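Furniture & Fittings > Living room > List archive
2020-09-24, posted by Esi Odoi

Re: Replacing a wood coffee table with glass?

Pieter Coppens wrote:

> We are finally getting rid of the oak table. It blocks the whole
> room and you can't see the rug we paid for. My wife wants glass.
> I have two worries. One is the cost of a new top if it breaks.
> The other is that the room is already echoey and I think a big
> sheet of glass will make it worse. Koller in Cledville quoted us
> 2,000 for a table with an odd-shaped top, which seems like a lot.
> Does anyone have glass and regret it?
>
> Pieter

Pieter,

We have had glass for years and I don't regret it, but I would not pay that quote without asking what is in it. Find out if the top is tempered and how thick it is. Ask for the price of the top alone, in writing. Odd shapes have to be cut to a template, and if the shop doesn't keep the template you pay for it again when you reorder. Ours is a plain rectangle and a new top from Retamal cost us 86 two years ago, delivered. I doubt you would get anywhere near that with a curve.

On shape, I would still go for rounded if you have the money. My shins have opinions about the corners on ours. A single curved base is nice to look at through the top, but check where the glass rests on it. You want wide pads, and you want to push down on the part that hangs out the farthest before you buy. If it tips in the showroom it will tip at home.
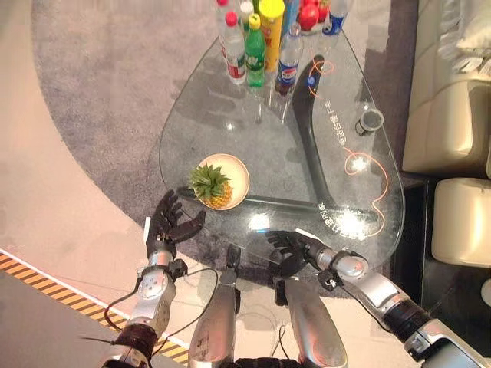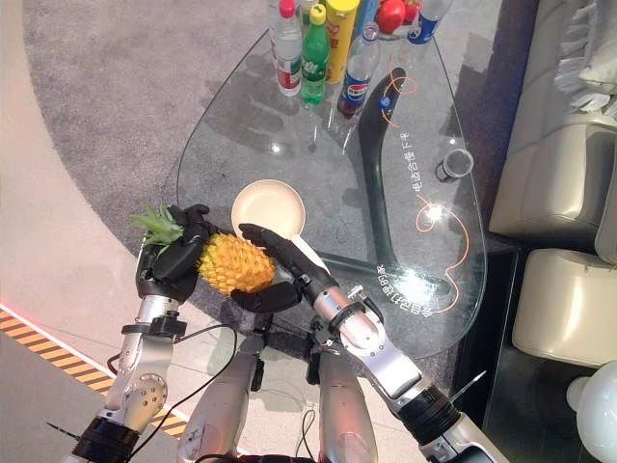
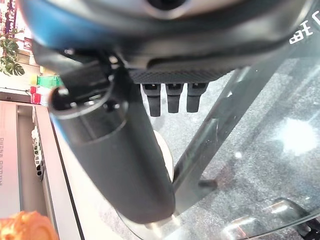

The first one has the kind of rounded top I mean, with a dark curved metal base under the glass.

As for the echo, I don't think the table will matter much. It is a small hard surface next to your floor, your windows and your ceiling. What made a difference for us was curtains on the long wall and a thicker pad under the rug. Ngọc Ung wrote a long post on rug pads in March that is worth digging out of the archive. She says felt is better than rubber for sound, and that matched what we found. Put the pad in first and live with it for a few weeks before you spend anything else.

Cleaning is the real cost. Every cup leaves a ring and you see dust on it by noon. I use warm water with a drop of dish soap, then a dry cotton cloth. The sprays left streaks on ours. Lift things up when you move them - dragging a ceramic bowl with an unglazed foot is how we got our one long scratch.

Also measure the rug before you order. If it only sticks out a little past the table, the legs of the chairs end up half on and half off, and they rock. We had to move up a size.

Does the Koller price include taking the old table away? If not, Yamila Ojeda was asking on the list for an oak one. I can pass your address on to her if you want.

Esi

Reply to the list | Contact the list owner: Ok-hee Chae | Messages are copyright of their authors | Back to top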